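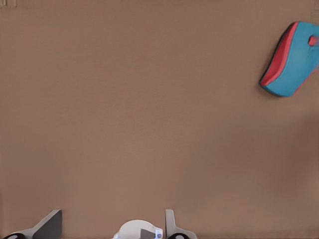
Flat brown surface with a blue and red object at the upper right. Computer-rendered view.

About Clusley Surfaces

Clusley Surfaces makes and refinishes worktops, bench tops and table tops for schools, libraries, laboratories and small workshops. The company has two sites. Cutting, edging and finishing are done at Birkton. The sample store, the drawing office and dispatch are at Prarska Yard, a short drive away. Both sites are run under the same quality procedures and share one set of job numbers.

What we make

Tops are supplied in solid beech, oak and ash, and in birch-faced board where a lighter panel is needed. Standard thicknesses are 27 mm and 40 mm. Other thicknesses are made to order, subject to a minimum run of 11 pieces. The longest single length we can press is 4000 mm. Longer runs are supplied in sections with a routed joint and bolts, and are dry-fitted at Birkton before they leave.

Edges can be square, bevelled or rounded. A rounded edge is the default for primary schools. Cut-outs for sinks, sockets and cable ports are made from the customer's drawing or from our own site survey. We do not cut on site except to scribe a top to an uneven wall.

Finishes

Three finishes are offered. Hard wax oil is the easiest to repair and is usual in reading rooms and offices. Water-based lacquer is specified for classrooms. Two-part lacquer is used in laboratories and food rooms, where tops are washed several times a day. All are available in matt or satin. Gloss is no longer stocked.

The Serrano range is our stained series. It has 11 shades, from pale straw to dark walnut. Stained samples should be viewed under the lighting of the room in which the top will be fitted, as the reddish browns shift noticeably under cool white lamps. Samples are sent free of charge and do not need to be returned.

Refinishing

Worn tops can be collected, sanded and recoated. Most solid tops will take several refinishes over their life. Veneered tops will usually take one, and only if the face has not been sanded through at the edges. Ink, scorch marks and glue are removed where their depth allows. Tops with open joints are re-glued and clamped before sanding, and this is quoted separately.

Timber and waste

Every board is checked for moisture content on arrival and again before gluing. Boards outside the permitted range are returned to the drying racks. Offcuts long enough to use go into edging strips and sample blocks. The remainder, including clean sawdust, fuels the heating at Birkton.

Ordering

Quotations are valid for 60 days. Please give overall sizes, thickness, edge profile, finish and the position of any cut-outs, measured from the front left corner. Enquiries about an existing top should quote the job number stamped on its underside, for example 3513. Tops supplied before 1 December 2018 carry a paper label instead, and a photograph of the label is enough.

The Prarska Yard sample store is open by appointment. It closes for stocktaking during the last week of June.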